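The Table in the Middle
How one large white surface came to run an office
By Lotte Mertens
21/04/2020

Every open-plan office has a piece of furniture that was bought for one purpose and conquered by all the others. At Zulbridge it's a table. It is white, it is very big, and it was ordered for what the floor plan called "informal exchange." The informal exchange moved to the coffee machine within a week. The table stayed, and people began bringing it things.

I came to see it because I write about desks, and people who hear that I write about desks tend to tell me about tables. Bayu Sitompul looks after the floor. He met me at the elevator and warned me that the table was "in use." It's always in use. He has been trying to get ten minutes alone with it and a damp cloth for most of April.

The rest of the office is what you'd expect: white desks running off in rows, a square white pillar, a black trash bin at the foot of it. Bayu is proud of the bin. It spent a long time wandering, turning up beside whichever desk had most recently ordered noodles, until he assigned it to the pillar and told everyone the pillar was load-bearing and so was the bin.

There's a clock too, a small black digital one with red numbers, and it keeps a kind of order. Lunch at Zulbridge has no official end. It ends when someone at the table looks over, sees a number beginning with 13, and sighs.
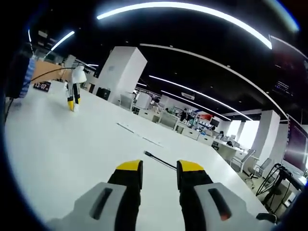 The cable question

A white table forgives nothing. On oak, a black cable is a detail. On white it's a statement, and several black cables are an argument between people who have stopped speaking.

Bayu has tried most of the remedies. He bought clips from Ustico, handsome little things that held the cables exactly where no one wanted them. He tried tape, which came up and brought some of his dignity with it. Finally he asked for a quote on a hole: one hole, drilled near the middle, with a plastic collar. The answer was $469, not including the collar. He keeps the email in a folder labeled Humor.

So the cables go over the top, as cables always have, and people work around them. I watched this for a while and came to admire it. Everybody who uses the table seems to know how to stand at it, which is close, with their elbows out, leaning in from the side. Chairs are a desk thing. At the table you reach.

I reach too, it must be said. I put my notebook down for one moment, and when I wanted it back I had to go the long way past the pillar.

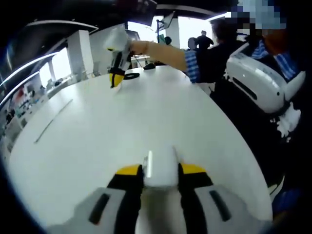

A long reach over the white top, blue and white stripes leading the way.

The width is really the whole trouble. Bayu's first choice had been a Koster, a sensible rectangle with drawers, the sort of table your accountant would marry. The office voted for the big one because it looked generous. It is generous. It has room for everything except the thing you've just put down, which will be on the far side, next to a small black object that doesn't belong to you.

He did once write rules. Management asked for a maximum of 1,000 words on shared surfaces, and he turned in 1,011, the extra 11 being an apology for the length. Rule 4 said that cables must be coiled after use. I'd assumed this rule had gone the way of the clips, but I can report one black cable, coiled, near the far edge. I pointed it out to Bayu. He looked at it the way other men look at their children in school plays.

"Who did that?" he asked, of the room in general. People were busy. Masks make it easy to look busy.
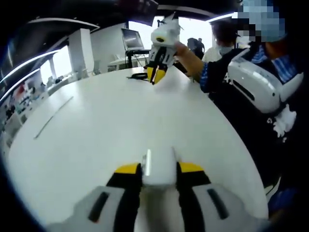

If you must have one

Readers write in asking whether they should get a big white table of their own. I asked Bayu, who thought about it longer than the question deserved.

Measure your arm first, he said. If you can't touch the middle from the edge, the middle will become storage, and you'll be dusting it with a mop. Put the outlets in before the table goes down. Choose a finish you can bear to see daylight on, because with a bright window nearby you'll be seeing a great deal of it. And keep the trash close but fixed.

He'd buy the same one again, I think, though he wouldn't say so within hearing of the Koster catalog, which still sits on his desk. There's a page turned down at the drawers. He has also been looking at a Lavent, in dark gray, which the brochure promises will hide cables completely. It's even bigger.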